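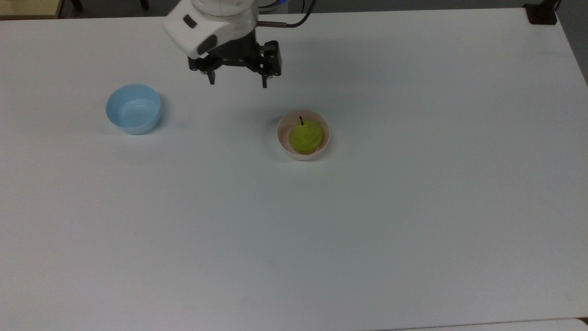 Peadar Carroll asked if the Brunda kit needs its own PC. No – any recent laptop will do, plug in and go.

Products > Brunda arm kit > FAQ

2 min read

What's in the box?
Arm, two-finger gripper, cables, table clamp. Bowls and fruit not included.

Can it handle soft fruit?
A pear, yes. Set grip force low first. Berries – not yet.

How long is setup?
70 minutes for most poeple. Less if you skip the demo, but don't.

Price?
3,659 with the gripper, 3,388 without. Shipping extra.

Spare fingers?
Yes, sold in pairs. Swap them every 800 hours.

Returns?
Thirty days, orignal box please. Email Talmont support before you ship.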